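Field Notes > Shop Checks > Arm Cell Walkthrough

ARM CELL CHECKLIST, WITH MY COMMENTS
Inspected by: Heather Pryor
Cell: breakfast task, table two
Date: December 9, 2019

Okay, so this is the long version. The short version with only the ticks went to Nermina already, and she wrote back asking why half of them had question marks next to them. Fair! I've been checking over machines for Gilchrist for years and most of them do one thing, over and over, behind a fence. This one is supposed to handle food on a desk like a person would, and the form I use was written for a conveyor. I've kept the form's headings and put my grumbling underneath each one.

1. EMERGENCY STOP
Reachable from operator position: PASS
Reachable from the far side: FAIL
Comment: The stop button works, I hit it twice from the operator's spot and the drives dropped out both times like they should. But if you're on the far side of the table you have to walk all the way around to get at it. In a shop I'd write that up without thinking. If people are picturing these things in kitchens I'd write it up twice, because in my kitchen everybody stands wherever the coffee is. Please put in a second button. It's a cheap fix.

2. GUARDING AND REACH
Reach envelope marked on floor: FAIL
Speed limit set in software: PASS
Hard stops on base joint: PASS
Comment: No tape on the floor yet. The Mevimton manual (their arm controller, the one with the awful green menus) says the marked line goes at full reach plus a margin, and I agree with it for once. The speed limit is set to 300 millimeters a second and I watched it hold there. That's slow. You could butter toast and eat it in the time it takes to cross the table, but slow is what I want at this stage, so no complaint from me.

3. CABLES AND HOSES
Free loop clear of pinch points: PASS, recheck
Strain relief at connectors: PASS
Floor cables covered or tied: FAIL
Comment: I'm always fussy about cables because that's what fails first on anything that moves all day. On the arm itself I ran every joint out to its limit by hand with the power off and nothing pulled tight. I'd still like a look at it again in June, when it has some real hours on it. The floor is another story. 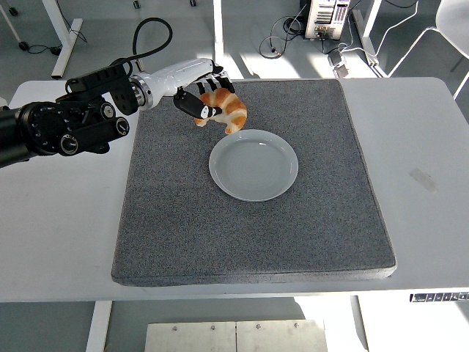 Cables are where I lose my patience with every automation job I visit, big or small, and this one gets the same speech as the rest. Everybody worries about the clever part and then somebody trips over a cord. There's a whole tangle of black ones running out from the computer tower across the floor toward the table, and a white one trailing along near the chair, and I want the lot in a cover or tied back. The loop standing up over the arm is fine by me as long as it stays clear through the full swing. Whoever does the tying, leave some slack at the tower end so it can be pulled out for cleaning without unplugging the world.

4. WORK SURFACE
Table level: PASS
Table height locked during run: FAIL
Work pad seated flat: PASS
Surface clean: PASS with note
Comment: It's a height-adjusting desk! I like those, I have one, my back loves it. But the keypad is right there on the front edge where your hip goes, and if the table creeps up while the arm is reaching down, something's getting squashed. Unplug the desk while you're running or get a cover for the buttons. The gray pad is a good thick one and didn't slide when I leaned on it. The note on cleaning is for a smudge on the right-hand part of the white top. I didn't try to find out what it was. Wipe it down and see if it comes off.

5. HAND AND GRIP
Fingers free of cracks: PASS
Fasteners tight: PASS
Grip force limited: PASS, with a big comment
Food-safe surfaces: NOT ASSESSED
Comment: Right, the big comment. My form asks if the grip can hold the part if power drops. For a steel bracket, great question. For a croissant it's sort of the wrong way around – what I want to know is if it can let go before there are flakes everywhere. A croissant is a mean test piece. It's curved, it's light, no two are the same shape, and the outside gives way when you press on it. I'd have picked a dinner roll myself, but Nermina Vidmar set up this task and she says if it can manage a croissant then the roll comes free. We'll see.

For the force limit I put my own finger in there at the lowest setting (yes, with somebody on the stop button, don't write in) and it was firm but it didn't hurt. At the highest setting I used a foam block because I'm not silly. I'd lock out that top setting completely. You don't need it for breakfast.

I left the food-safe line blank because that isn't my trade. There are a lot of little joints in those fingers, though, and I can tell you from cleaning my own waffle iron where the crumbs are going to end up. Get somebody who does know to look at that before one person eats anything off this table.

6. PICK AND PLACE, PLATE TASK
Path clear of fixed objects: PASS
Plate stays put under contact: WATCH
Item released cleanly: WATCH
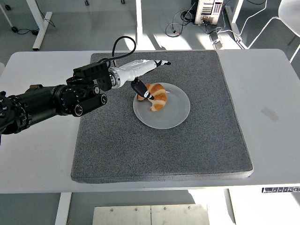 Comment: I put WATCH on these because the form only gives you pass or fail and I didn't feel right about either. The move over the table is the easy bit. Any decent arm has been able to go from here to there for longer than I've been doing this. Setting something down is harder, since you've got to know when it's touching and then open up without dragging it along with you or pushing down on it. People do that without looking. My nephew did it at two years old, with jam on both hands.

So I'd like whoever runs the next batch to write down, for each try, if the item was marked or crushed and if the plate moved. A yes or a no is plenty. The log I was shown from Skaretti's software has 1,513 lines in it and every single one is joint angles, and not a word about the state of the pastry. That's the part a customer would ask about!

7. PEOPLE AND TRAINING
Operator sign-off on file: PASS
Second person present during runs: PASS
Written startup steps posted at cell: FAIL
Comment: The startup steps live in Nermina's head. She's very good and they're very safe there, but print them out and tape them up where a person standing at the table can read them. One page, big letters.

8. CAN IT DO THE CHORE YET?
Comment: This isn't on the form, I added it, because it's what my family asks me every time I come home from one of these. For the shop floor I'd say yes to the boring jobs – same part, same spot, same way up – and we've been there a good while. For the house I'd say not yet, and I don't think it's the hand that's holding it up. The hand on this one is lovely. It's everything around the hand: the cords, the button you can't reach, the desk that could move, the cleaning. I have a dishwasher from Alelier that can't cope with a spoon in the wrong slot, and a person designed the slots.

Would I let it put my breakfast on a plate? Sure, with me standing there. Would I leave it alone with the good dishes and go take a shower? No, ma'am.

OPEN ITEMS BEFORE NEXT RUN
Second stop button, far side
Tape line on floor at full reach plus margin
Floor cords covered or tied
Desk unplugged or keypad covered
Top grip setting locked out
Startup page printed and posted
Try log started (marked or crushed, plate moved)

Send me a note when the first five are done and I'll come back with my tape measure.
H.P.

Related items
Stop Buttons: Where I Put Them and Why I Moved Them
Conveyor Checklist, Plain Version
Cord Covers I've Tried in the Shop
Questions to Ask Before You Buy a Used Arm
Folding Towels by Machine, My Notes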